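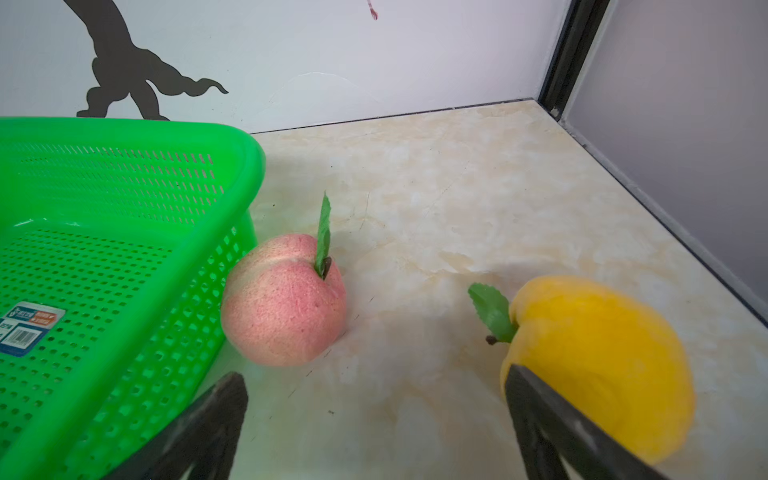

Peach with its leaf up, next to the green basket. Marble-look top underneath.

Clerkport Boards > Small Spaces > Fake fruit: does it fool anyone?

pinecupboard
Posted December 22, 2020

I keep reading that a bowl of fake fruit "warms up" a small kitchen nook, and I don't buy it. I have the Rissanen peach set, pinks and yellows, and a green plastic basket to hold them. The listing said "lifelike." Look at that leaf. It stands straight up like a flag on a mailbox. I have bought peaches my whole life and have never had one that did that.

I will give them the skin. The speckles are decent and the crease along the top is close to the real thing. But the listing also said they pass for real from "any distance," and I would like to meet whoever tested that.

The top is a Dridura panel in the beige marble pattern. It was sold to me as scratch resistant. You can see the thin dark marks by the peach. So that's two claims I have questions about.

Keep the fruit, or box it up and stop pretending?

Re: Fake fruit: does it fool anyone?

Marjatta Peltonen
2,431 posts

Your problem is the basket. Fruit like that wants a wooden bowl or a plain white dish. Bright green plastic with holes in it says dish drainer to me, and then no peach stands a chance, real or foam. Did you take the barcode sticker off?

Re: Fake fruit: does it fool anyone?

pinecupboard

No. There's one on the outside and one on the floor inside. I paid $8 for the thing and didn't feel like spending an evening with rubbing alcohol. I was hoping the fruit would cover the inside one. It doesn't, as you can see. 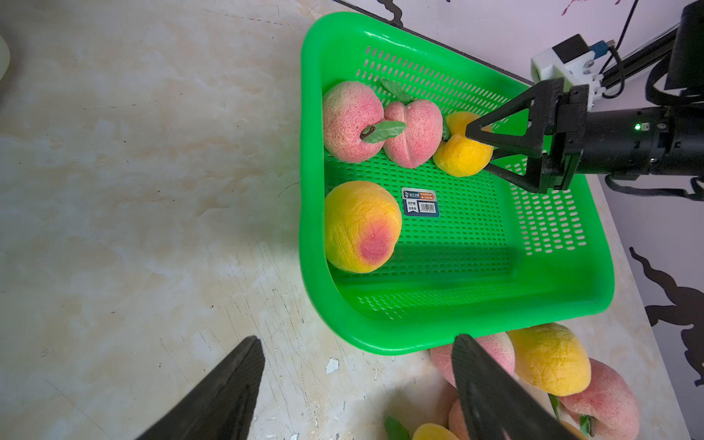
Re: Stickers, and why I'd keep the basket

Raimo Huttunen

I disagree with Marjatta. The green is fine. Peaches are pink and yellow and green sets them off, and a wooden bowl would just turn the whole lot brown. Cover the inside sticker with the big yellow one that has the red blush. It's the largest thing in there and it's sitting off in the corner doing nothing.

I would also stop worrying about the leaves. Tuck them down between the fruit like the one behind the peach with the deep cleft. Nobody looks twice at a leaf lying down.

Where I do agree with the first post is "any distance." I had a set of foam pears for a while and they looked all right from up to 12 feet. Closer than that, no.

Re: Stickers, and why I'd keep the basket

Marjatta Peltonen

Twelve feet! Raimo, people are asking about a nook. If you can get that far away from it you're in the yard.

And the big yellow one has creases all over it. I'd turn it around before I moved it anywhere. Foam that has been squeezed looks like foam that has been squeezed.

Re: Stickers, and why I'd keep the basket

driftless_ed

Does it matter if it fools anyone? It's decoration. I've never seen a guest try to eat a candle.

Re: Stickers, and why I'd keep the basket

pinecupboard

It matters if the box says lifelike and I paid for lifelike. If it had said "cheerful foam balls" I'd have no complaint.
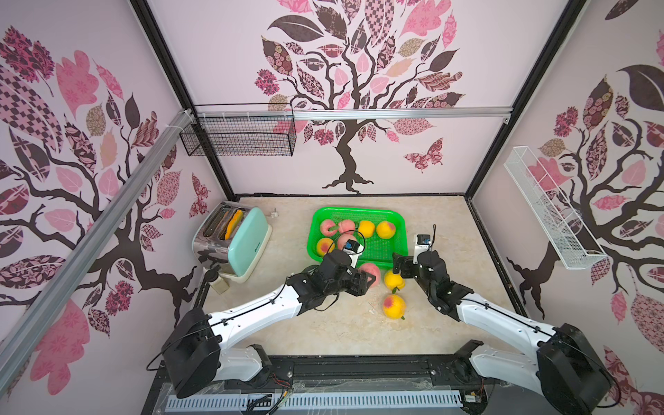 The whole nook, with the Hallia tree paper on the back and both sides.

Marjatta Peltonen

Well, I take back some of what I said about the basket. With that wallpaper going on, a green basket is the quiet part. Pink leaves, maroon leaves, checkerboard leaves, butterflies. I can't see anyone getting as far as the peaches.

I don't love three walls of it. One wall, maybe.

Raimo Huttunen

I like the three walls. One would look like you ran out of paper.

What are the wire baskets for, though? The black one on the rail and the white one on the right are both empty, and the white one hangs at a slant. Straighten it or take it down. Or put some of the peaches in the black one and see if they do any better up there.

driftless_ed

Is that toast real?

pinecupboard

It's orange, Ed. It's toy toast. The toaster is the mint one, and the plug is lying right there behind it.

Raimo, I'm not convinced a wire basket makes foam look less like foam, but moving them costs me nothing. I'll try the black one. The Dridura people have my email about the scratches and I'm not holding my breath on that either.

Marjatta Peltonen

Turn the yellow one around first.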